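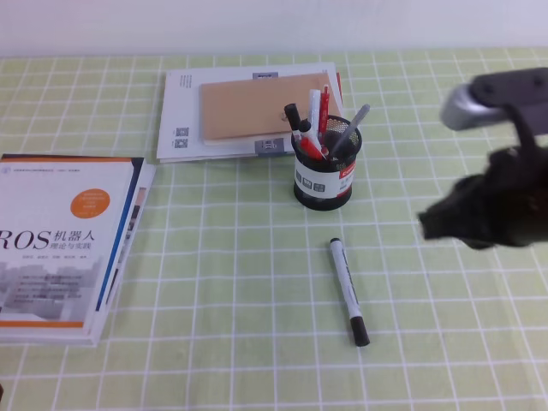
Table with the green check cloth, books at the left-hand end.

Jul 28, 2022
Glove padding, drop rig, second go

Well, a much better day than the last one, and I'm going to write it all down while the kettle's on, as I made such a poor job of the last entry that I couldn't read my own column headings this morning. (If anyone else has been trying to make sense of that page, sorry! The column marked "S" is softness by thumb and nothing cleverer than that.)

We're still on the same question from Ikside, which is why their sparring gloves go hard over the knuckles long before the rest of the glove looks tired. They sent over the old pair of Nillskas that had been doing the rounds of their junior squad, and a newer pair of the same make and weight that had only been used on the pads. I had the old left one on the drop rig first thing. The counter stood at 2,103 when I started, left over from the last run, and I forgot to zero it, so take that off anything on today's sheet. I've written it in red at the top as well.

Ran 300 drops on the old left, then the same on the newer left. Same height, same striker, same strap tension, or as near as I can get it with that buckle. The newer glove came out feeling much the way it went in, a touch flatter over the middle knuckle when I pressed it, but it had come back up by the time I'd had my lunch. The old one didn't come back. You can put your thumb right into the hollow and feel the board of the backing, and I wouldn't want to be on the other end of that in a hard round, headguard or no headguard.

So then I did what I'd been itching to do and opened it up along the palm seam. Lovely stitching, I must say, it seemed a shame. The layers inside had shifted towards the fingers, quite a bit more than I'd expected, and the front layer had gone crumbly where it folds over. My feeling is that it's the folding that does the harm, far more than the punching, from gloves being squashed into the bottom of a kit bag and left there over the weekend. I can't prove that from one glove and I know I've been wrong before (see the whole sorry business with the headguard ear pieces).
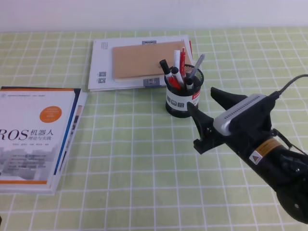 ROS book on top of the pile, green cloth.

Afternoon: cut new inserts from the Skirkden sheet. It cuts beautifully if the blade is fresh and tears like old bread if it isn't, so please change the blade first and don't be mean about it. I made 4 inserts, two with the single thick layer and two built up from thinner ones glued only at the wrist end, so that they can slide over one another a bit when the fist closes. I like the built-up ones far better in the hand. The thick ones feel safe enough but you have to fight them to make a proper fist, and a youngster with small hands would end up slapping.

The glue wants leaving overnight. I did prod one of the built-up ones early and it moved, so I've put it back under the weight and I shall keep my hands to myself.

I also had a long chat on the telephone with the coach at the Urquhart hall, who has had the same complaint about a different make altogether, and who thinks drying them on the radiators has a lot to do with it. I hadn't given heat a thought. It would be easy enough to try: warm one insert for an evening, leave its partner in the drawer, and run both. I've put that down for August, when the rig will be free for longer and I'm not trying to fit everything round the mouthguard moulds.

Still to do:
Zero the counter!
Run both sorts of new insert, single layer first.
Sew up the old Nillska, loosely, so we can get back in.
Ask Ikside how the gloves are kept between sessions, and whether they would let us have another worn pair, right hand as well this time.
Order more Skirkden sheet, there's enough left for a trial and not much besides.
The striker bolt worked loose again at the end of the second run. I gave it a turn and a dab of thread lock, but have a look at it before you start, and again after the first 5 drops.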